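Product Assembly and Packing Technician – Wall Storage and Home Hardware

Bristotlow
Location: Evora works, ground floor
Contract: Permanent, full time
Reference: 543
Posted: 2023-10-23

About the position

Bristotlow makes wall-mounted storage for the home: coat rails, key shelves, folding laundry racks and the Andik range of ladder and tool hooks. Parts are cut and bent in our own shop, coated by an outside supplier and returned to us for inspection, assembly and packing. We are hiring a technician for the last of these stages.

The technician reports to the shift lead and works at a standing bench. The post covers finished goods for retail and direct orders. It does not include welding, coating or customer service.

The product range

The current range has 13 product families. Most are sold in more than one finish, and the hardware kit differs by wall type: one kit for masonry, one for drywall and one for solid wood studs. Packing the wrong kit is the most common cause of returned goods, and a large part of the work consists of preventing it.

The Oberholzer folding rack joined the range in August. It has a sprung hinge that must be set with a torque driver before the cover plate goes on. Training on this product is given during the first month.

Duties

Inspect incoming coated parts against the finish standard and separate parts with chips, runs or thin coverage at the bends.

Assemble hinges, brackets and end caps according to the work instruction for each product.

Set and record torque values where the instruction calls for them.

Pick the hardware kit that matches the order line, check the count by weight and seal the bag.

Pack the product with its drilling template, kit and installation sheet, then label the carton.

Enter rejects and shortages in the stock system before the end of the shift.

Keep the bench, gauges and drivers clean and report any tool that is past its calibration date.

Lifting is part of the job. Full cartons weigh up to 30 pounds and are moved from bench to pallet by hand. A lift table is available for heavier items.

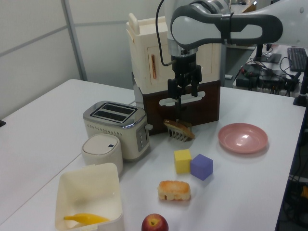

Requirements

At least 2 years of work in assembly, packing or incoming inspection, preferably with metal goods.

Ability to read a dimensioned drawing and an exploded view.

Experience with hand tools, calipers and a torque driver.

Basic computer skills, sufficient to look up an order and enter a stock movement.

Good close vision, with correction if needed. Color matching between finishes is part of the inspection, and a short color vision test is given on site.

Useful but not required

Experience with powder-coated parts and the usual coating defects.

A current forklift certificate.

Experience in writing or revising work instructions. Technicians are expected to comment on instructions that are unclear, and changes are normally issued within the same week.

Hours and pay

The position is on the day shift, Monday through Friday, with a paid morning break and an unpaid lunch break. Overtime is offered before the holiday season and is optional. Pay is hourly and depends on experience; the pay scale is sent to every applicant who is invited to interview. Safety shoes, gloves and work clothing are supplied.

Employees may buy products from the range at cost. Parts rejected for finish only are sold to staff at scrap value – these carry no warranty.

Selection procedure

Applications are read in the order in which they arrive. Suitable applicants are invited to the Evora works for an interview and a bench test. In the bench test, the applicant assembles one Andik hook set and one key shelf from the written instruction, picks the correct kits and marks any defects found on a tray of sample parts. Accuracy is scored first and time second. Tools are provided.

Applicants are told the result in writing, including those who are not selected. Test results stay on file for one year and can be reused for a later opening on request.

How to apply

Send a resume and a short cover letter to the personnel office at Bristotlow, with the reference in the subject line. The letter should state the kinds of products you have assembled or inspected, the measuring tools you have used and the earliest date on which you could start. Copies of certificates are not needed at this stage – bring the originals to the interview.

Applications can also be left in a sealed envelope at the goods entrance during shift hours. The position remains open until filled. Recruitment agencies are asked not to respond to this notice.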